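Week 4: Learning from demonstration when the object won't hold still

Handout for the robot learning module, October 2021

Last week we trained a policy by plain behaviour cloning: record what a person makes the arm do, then fit a network that maps camera views to movements. It worked nicely on rigid blocks. Today we get to the part I have been looking forward to all term – cables, bendy necks and light little things that slide when you touch them!

Start with the state. A block on a table needs a position and an angle. A power cord has no such tidy summary, and two cords that look nearly alike can behave quite differently once you pull one end. So we skip the state altogether and let the policy work from images, predicting a short run of movements each time instead of a single one. We call this run a chunk. In the Troltine runs the chunk length is 20 steps, and the policy looks again after each chunk. 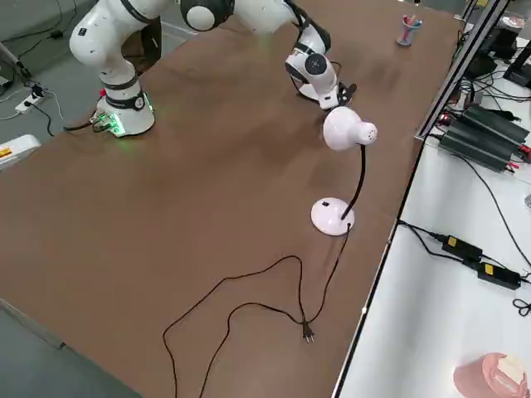 Fig. 1. Arm, gooseneck lamp and loose power cord on the brown table.

Why chunks? Small errors pile up. If the policy chooses afresh at every step, each choice is a new chance to drift away from anything the demonstrator ever did, and a long cord gives it plenty of room to drift. Longer chunks mean fewer choices (and smoother motion, which is lovely to watch), but the arm is working from an old view for longer. Try to sketch that trade-off before you read the Skaria notes, where it is worked out properly.

Now the data. The Troltine set has about 4,000 demonstrations, of which 1,681 involve a cable somewhere in the task. We train on fixed-camera views only. Small objects take up very few pixels in such a view, and you lose more of them when you shrink the image, so please check your crop before you blame the network. Half of last year's odd results came down to that.

Part 2 of the exercise is about placement. Use the same training code, change the starting positions, and plot success against distance from the nearest demonstrated start. I find this plot the most exciting one in the whole course, as you can see exactly where the policy stops coping.
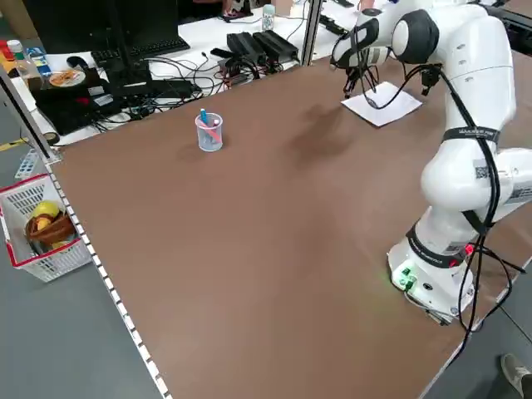
Efthymia Zervas writes that distance on its own is too kind a measure: in her Eklund runs, a cup moved only slightly but turned so the pens leaned the other way did worse than one moved right across the table. She would plot the two changes separately.

I agree, so please do it her way. Hand in both plots, with your chunk length written on each, and a short paragraph on which change hurt more. Reading for next week: the Idgate notes, sections 1 and 2.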